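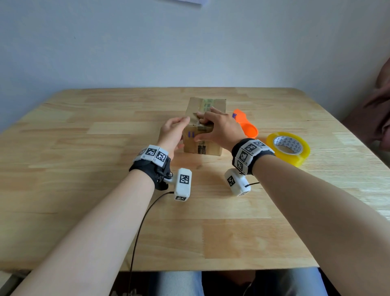
Small carton, taped over the top and down the front.

Uvirow parcel complaints: data card

Version 3. Maintained by Lowri Hopkin. Most of the coding was done by Alper Akbulut.

What it is

A table of 409 complaints about parcels that arrived damaged, opened or not at all, sent in by customers of small online shops. One row per complaint. Free text has been trimmed to remove names and addresses. The shops agreed to share their inboxes; the carriers did not agree to anything and were not asked.

What it is not

A measure of how often parcels get damaged. People who receive a sound parcel don't write in. Please stop dividing our rows by somebody's sales figures and calling the result a damage rate. We have seen this done twice with version 2, once in a slide deck with our name on it.

Columns

shop: a code, never the shop's name
month: month of complaint, not of posting
fault: crushed, opened, wet, missing, other
blame: who the customer held responsible
seal: what the customer said about the tape
outcome: refund, resend, nothing, unknown

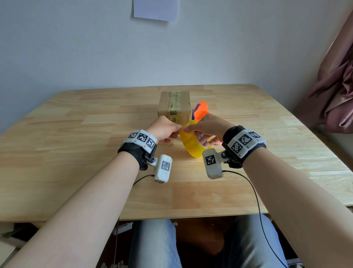
The seal column is the weakest thing in the file and we nearly dropped it. Customers were never asked about tape, so we only have it where they brought it up themselves, and people bring it up when they are already cross. "Hardly any tape" might mean one strip or four. Colour is no help either: a see-through yellow roll like the one in the photo gets written down as brown, clear, gold and "the cheap stuff", and we coded all of those as plain packing tape. If your argument rests on this column, find another argument.

Blame is a bit better. Customers blame the carrier in most rows, including several where the shop later admitted to packing the thing badly. We record what was claimed. Whether it was fair is a separate matter and we have no way to check.

Known problems

79 rows have no outcome. The Mellska export cut long messages short and we only noticed after coding them.

December is over-represented. We don't know how much of that is more parcels and how much is shorter tempers.

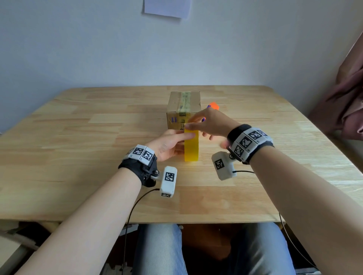
Alper coded everything once and Lowri recoded a sample. They disagreed most on "opened" against "crushed", as a split corner can be read either way. The disagreements were settled by talking, so a tidy agreement score would flatter us and we have left it out.

6 rows look like duplicates. They may be two people in one house complaining about the same parcel. Left in, marked in the notes column.

Use

Free for teaching and research. If you sell packaging, read "What it is not" again first.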